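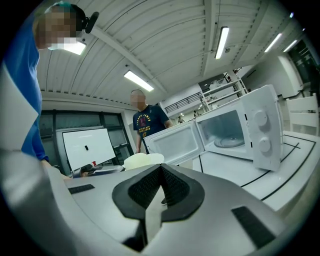
Saturday, glaze bench, Feb

Drying tests, day 3

Picking up from Shoaib's page. Mudham clay, new batch. Weighed the test bars again at 9:40. Heaviest one started at 364 g wet, now 300 on the nose and hasn't moved since last night. So that's 64 g gone, more than the old batch lost. Either they shipped it wetter or I had the scale on the wrong tare Thursday. Not redoing it. Will weigh the next lot straight out of the bag, wired off the block, no wedging first.

Gradham bars: fine. One warped, the one nearest the door. Moved the rack.

Shrinkage marks: scribed 100 mm on all of them, some of my lines are too shallow to read after sponging. Use the steel point next time, not the needle. Shoaib has been telling me this for months.

Glaze, Rashidi white

Sieved twice. Still getting grit at the bottom of the bucket. Could be the old silica, could be that somebody put the wet sieve back in the bin with dry chunks on it. Dipped 14 tiles, three second count, let them sit, wiped feet. Four crawled at the edge before they even went near the kiln. Dusty bisque I think. Rinse tiles, dry overnite, try again.

Specific gravity was too high first go. Added water in small splashes, checked after each. Got it where I want it, figure is on the bucket lid in grease pencil, don't wipe the lid.

Brushed a second set with the same bucket for Clolgate, who want to know if it can go on with a brush at all. It can but it looks streaky, three coats minimum. Told them so in the mail.
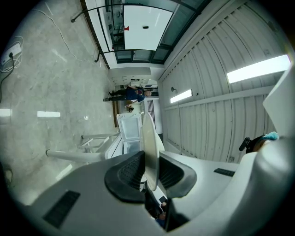
Also they asked again about the rim on the small side plate. Their sample chips at the lip when stacked. Had a look at my throwing notes from the fall and the lip was pulled too thin there, then sponged on top of that. Want a rounder lip and to compress it with the chamois twice. Foot ring a touch wider as well so the stack sits steady. Throw six, keep the best four, don't get fussy.

Kiln

Bisque load went in at noon. Slow to start, lid propped, 40 degrees an hour until the steam stops, then close up and let the program run. Cones on middle shelf only, ran out of the low ones. ORDER CONES. Also kiln wash, the bottom shelf is down to bare patches.

Element on the lower left looks saggy. Pinned it back, seems ok. Shoaib Kazmi has the spare set, ask before Gradham bars go in for glaze.

To do
- reweigh Mudham bars once more, then stop
- steel point, re-scribe next set
- rinse and redip the four crawlers
- write up brush test for Clolgate properly, with coat counts
- find out who has the good sieve
- reclaim bucket is full agian, slab it out Monday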